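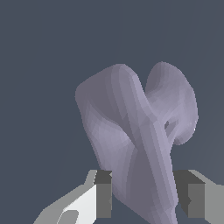 Sim render, grasp at the narrow end of the lavender test mesh. Both pads are on the stem.

Most of October went into contact geometry. The club's entry for the Nitstead round is a simulated grasping task. Each team gets a set of object meshes, a parallel gripper and a fixed number of attempts, and the score depends on how many objects are still held after the arm goes through a shake routine. No hardware until spring. I took the odd-shaped meshes, since I had complained the most about the boxes being too easy.

The mesh at the top is one of the bad ones. It has two wide lobes, a ridge running down between them and a stem that tapers. There is also a small gap where the ridge meets the right lobe, and that gap cost me a full evening.

Our simulator (we call the setup Sesetti, after the folder it started in) does not use the drawn mesh for collisions. It uses a set of convex pieces built from it. With the default settings the decomposition filled in the gap and most of the hollow in the right lobe. The planner then proposed grasps on surfaces that do not exist in the drawn mesh. The fingers would stop in clear space, report contact and lift. On screen the object rose with daylight between it and the pads. The score counted it as a success.

I raised the limit on convex pieces until the hollow opened up. The mesh file has 1928 faces, so it is not large, but the step time got noticeably worse. I settled on a middle value that keeps the hollow and still closes the gap. No sensible grasp goes through the gap anyway.

Next problem: where to hold it. The lobes are wider than the gripper opening in most orientations. The stem fits easily. The trouble with the stem is that the weight sits up in the lobes, well above the pads, so any sideways motion of the wrist puts a torque on the contact. With single-point contact per pad the object pivots. I changed the pad model to return a contact patch and added torsional friction, which the Clinalham team's write-up from last season recommends. I should have read it earlier.

Test settings for anyone in the club repeating this:

Attempts per batch: 300
Shake cycles per attempt: 10
Grasp candidates kept after ranking: 5
Object friction: same as the box set
Gravity on from the start, no settling phase

The batch script is in the Dabbas repo under grasp tests. Run it without the viewer. Rendering slows it down a lot, and the viewer's lighting tells you nothing about contact. I only turn it on to check single grasps when the numbers look wrong.

Stem grasps now rank first for this mesh. I have not tuned grip force. The current value was copied from the boxes and is probably too high for a tapered shape, where squeezing harder can push the object out along the taper. That is the next run. I also want to compare a grasp across the ridge, if I can find an orientation where both pads reach.

One open bug: when a candidate puts a pad edge exactly on a facet boundary, the contact normal flips between two directions on alternate steps and the object buzzes. A smaller time step hides it. Smoothing the normals over neighboring facets might fix it, but I have not checked what that does to the flat objects, and the boxes are most of our points.

Club meets Sunday as usual. Bring your logs if your meshes use the old collision settings, because those scores need to be rerun before we submit anything.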